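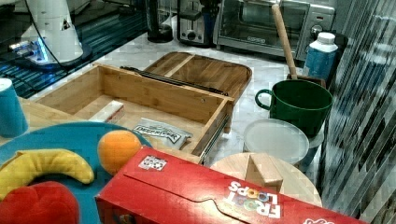 Report on the Wenwood Open Day: Converting the Faulkner Building for Older Residents

Staff of the Housing Studies Office attended the August open day at Wenwood, where the former Faulkner textile warehouse is being converted into rental apartments for people over 60. The visit was arranged at the invitation of Druledico, the developer. Ladan Rahimi led our group and Fereshteh Dehghan prepared the notes on leasing and resident services. The report is intended for member agencies that own older commercial buildings and are weighing a change of use.

The open day was held on a Monday, with guided tours in the morning and a question session after lunch. The building is not yet fully occupied. Work on the upper floors is continuing, and visitors were asked to stay with their guides above the second landing.

Background to the Project

The Faulkner building stood vacant for many years after the textile business closed. Its brick walls and timber floors were judged sound, but the roof had failed along the north side and water had reached the floor below. Two earlier proposals, one for offices and one for a storage facility, were abandoned when the cost of the roof became clear.

Druledico took a different approach to financing. The roof and the exterior masonry were treated as a first contract, paid for before any decision had been made on the number or size of the apartments. Our guide said this allowed the design team to study the interior while it was dry and safe to enter. Several of the original floor plans were then set aside when surveyors found that the column spacing differed from one bay to the next.

When complete, the building will contain 54 apartments over 5 floors. Most have one bedroom. A smaller number of two-bedroom units is located at the corners, where windows on both sides make a deeper floor plan possible. No two corner units are quite alike, and the leasing staff keep a separate plan for each.

Access and Circulation

The group spent the first part of the tour on the route from the street to the apartment door. The original entrance stood several steps above the sidewalk. The steps remain for reasons of historic preservation, and a new level entrance has been opened on the courtyard side. The developer was frank about the drawbacks. Visitors arriving by car find the courtyard door easily, while those arriving by bus tend to walk to the old door first. Signs have been ordered.

The hallways are wide, a result of the warehouse layout, and there are seats at each change of direction. Floor colors change from one level to the next to help residents recognize where they are. Ms. Rahimi asked whether residents had been consulted on the colors. They had been shown samples at a meeting the previous winter, and the green first chosen for the third floor was dropped after comments that it looked like a hospital.

There are two elevators. One is large enough for a stretcher. Both open on the same lobby, and members of our group noted that a problem in that lobby would put both out of reach. The design team has provided a second stair with a protected waiting area on each floor.

Sound was a concern throughout. Timber floors carry footsteps, and the developer has added a resilient layer and a new ceiling below each one. In the unit where we tested this, voices from above could not be heard, but a dropped book could. The acoustic consultant's final measurements had not been received on the day of our visit, and we have asked to see them.

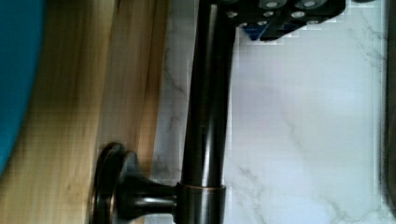
Kitchens and Bathrooms

Interior planning was contracted to Avero, a local design practice. Its representative explained that the firm began with interviews in the homes of prospective tenants, asking what they used daily and what they had stopped using. Many spoke of upper cabinets they could no longer reach. Others had no difficulty with reach but found it hard to see into low cupboards. The practice concluded that a single standard kitchen would suit few people well, and it has offered tenants a choice of layouts at the time the lease is signed.

All layouts place a length of clear counter next to the stove so that a heavy pot can be moved sideways. Outlets are set toward the front of the run. Drawers are used below the counter in place of cupboards. Lighting is fitted under the wall units and can be controlled separately from the ceiling light.

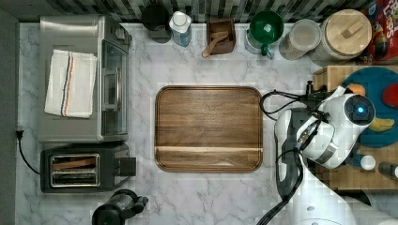 The cost of offering a choice was the subject of several questions. Avero reported that the expense lay mainly in scheduling, as the plumbing and electrical rough-in must wait until the tenant has decided. Tenants who had not replied by the deadline were given the layout most often selected by others. Ms. Dehghan suggested that agencies with fewer staff might limit the choice to counter height and leave the remainder fixed.

Bathrooms follow one pattern throughout. The shower has no curb, the walls are reinforced for grab bars, and the door opens outward. Grab bars are not installed until a tenant requests them. The developer considers that this avoids an institutional appearance. A member of our group questioned the practice, observing that a request is often made only after a fall, and the leasing office has agreed to raise the matter with each tenant at the first annual review.

Rents and Leasing

Rents are set in three bands according to household income. The bands are spread across all floors, and the finishes are the same in each. Applications are taken in the order received, with a preference for people already living in Wenwood. Ms. Dehghan was informed that the waiting list for one-bedroom units was already long and that the corner units were moving more slowly on account of their higher rent.
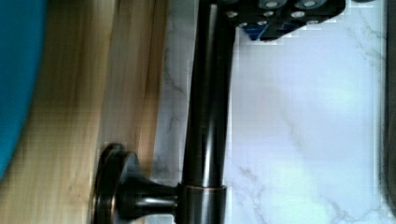

Heating is included in the rent and electricity is not. This arrangement was reached after some debate. A central boiler plant serves the whole building and individual heat meters would have added to the cost, while electric meters were required in any case. Tenants receive a yearly statement showing the energy used by the building as a whole.

Leases run for one year and renew automatically unless either side gives notice. Small pets are permitted. A guest room on the ground floor may be reserved by any tenant for visiting family, with a limit on consecutive nights that had not been decided when we asked.

Matters for Follow-Up

The office will request the acoustic measurements and the final cost of the roof contract from Druledico. Ms. Rahimi will write to Avero for permission to circulate its interview form to member agencies. A second visit is planned once the upper floors are occupied, and agencies wishing to send a representative should contact Ms. Dehghan. Places on the tour will be limited, and sturdy shoes are required if work in the courtyard is still under way.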